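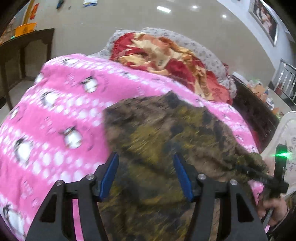

Bedroom 2: camouflage fabric in a heap on the penguin blanket, dark strap or cord running off to the right.

Bedroom textiles and bed check, August
Done by: me, Friday, starting just after 3 in the afternoon
Second pair of eyes: Tarun Awasthi
House: the Awasthi let, upstairs rooms only

Right, this is the upstairs half of the checklist, with my comments typed in as I went (sorry in advance for the length, Vaughn, I know you like them short!). I've used the same headings as last time so you can lay the two side by side. OK means OK, ACTION means somebody needs to do something, and LOOK AGAIN means I wasn't happy but couldn't say why. Downstairs is coming separately once I've found out who has the key to the boiler cupboard.

SECTION A: THE BED ITSELF

A1. Frame stands level, doesn't rock
OK. I leaned on all the corners and then sat on it, and Tarun sat on the other side, and nothing creaked. It's the Lidov frame we put in when the old one went.

A2. Slats seated and none split
OK. Lifted the mattress at the foot end and had a good feel along. One slat had slid a bit towards the wall so I pushed it back. Could we put a spare set of slat caps in the cupboard? They're pennies.

A3. Bolts tight
ACTION. Headboard bolt on the window side took a good half turn before it bit. It's tight now but it was tight last time as well, so I think the washer is wrong. Tarun says he has the proper ones at home.

A4. Mattress label present and readable
OK. Fire label is still sewn in. Our own stock number, 3083, is on the tag next to it and matches the list.

A5. Gap between bed and radiator
LOOK AGAIN. It passes, only just. Whoever makes the bed shoves it back towards the radiator to get round the other side, I've done it myself, and then the bedding hangs against the metal. Fine in August, not so fine once the heating goes on. I'd love a strip of tape on the floor to show where the leg goes.

SECTION B: BEDDING

B1. Top cover clean, no tears, no loose threads
OK. Still the pink one with the penguins, and still my favourite thing in the house. There's LEVER DU JOUR printed on it in curves, which I had to read out to Tarun in my terrible school French, and little pink fish in among the dots. I went over the part I could get at for pulled threads and found none. The rest I did at B4 once the bed was clear.

B2. Nothing stored or left on the bed
ACTION. There was a bundle of patterned cloth on it, you'll see from the pictures. I've put it down as ACTION for consistency, because the sheet says "nothing" and nothing means nothing, but it's a small one. Please remind everybody that things go on the chair or in the drawer.

B3. Cords, straps and ties
ACTION. I wouldn't normally write much here, but this is a room children sleep in and the list is quite strict about it. Any long cord or strap comes off the bed before bedtime, whether it belongs to a bag, a dressing gown or a hoodie. They get round an arm in the night, or trail on the floor and somebody goes flying. Please roll them up and put them in the top drawer. I've done that with the loose dressing gown belt from the back of the door too.

B4. Full shake-out of covers
OK. Took the lot off, shook it out of the window, turned it over on the landing. Found a hair grip and one sock (small, grey, in the lost property tub if anyone's missing it). No pins, no batteries, no crumbs worth mentioning.

B5. Pillows
OK, though the one underneath has gone a bit flat. No smell, no damp, zips closed. I'd swap it at the next order and let it end its days in the reading corner.
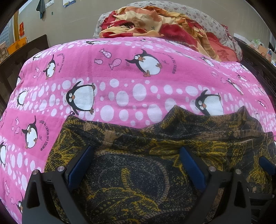
Item B2, the black and mustard cloth over the bedding. Pillow end is towards the top.

SECTION C: WASHING AND DRYING

C1. Care labels followed
LOOK AGAIN. Fleecy things must not go in with towels, they come out covered in bobbles and never recover. I found the Zurnitz wash chart still stuck inside the airing cupboard door, only somebody has put a calendar over the bit about temperatures! I've moved the calendar down. Cool wash, low spin, no softener on anything fleecy.

C2. Patterned and dark items washed apart for the first few goes
ACTION. Vaughn, this one is yours I'm afraid. We had the pink pillowcase disaster in spring and I don't want a second one. Anything dark with a pattern goes in by itself until the water runs clear. If you aren't sure, wipe a damp white hanky along a seam and see what comes off.

C3. Airing
OK. Rail is sound and the feet are on. I did move it away from the heater by the bathroom.

SECTION D: AROUND THE BED

D1. Floor clear on both sides
OK after a tidy. One book and a slipper, both mine from when I was doing the slats.

D2. Lamp and flex
OK. Flex is clipped behind the bedside table, bulb is the right wattage, shade sits well clear. Kadomex timer plug tested on and off, no warmth in the casing after 11 minutes.

D3. Window restrictor
OK. Stiff, but it held when I pulled on it. A drop of oil when someone's passing.

D4. Smoke alarm on the landing
OK. Pressed, shrieked, dog next door joined in.

D5. Blind cord
OK. Cleat is screwed on tight and the cord was wound up out of reach. Well done whoever did that.

TO DO, IN THE ORDER I'D DO IT

Headboard washer (Tarun, he's bringing it next time he's over)
Dark wash on its own (Vaughn Villanueva)
Tape on the floor for the bed leg (me, if I can find the tape)
One new pillow
Slat caps
Oil for the window

Overall I'm happy for the room to be used tonight. The bolt is the only thing I'd call a proper fault and it's holding for now. If it starts knocking when somebody turns over, stop using the bed and ring me, I don't mind what time. I've left the paper copy on the hook in the hall with Tarun's initials on it. He has signed in the wrong box again but it does all add up.

Next check for upstairs is when the heating goes on, and I'll want to look at A5 first.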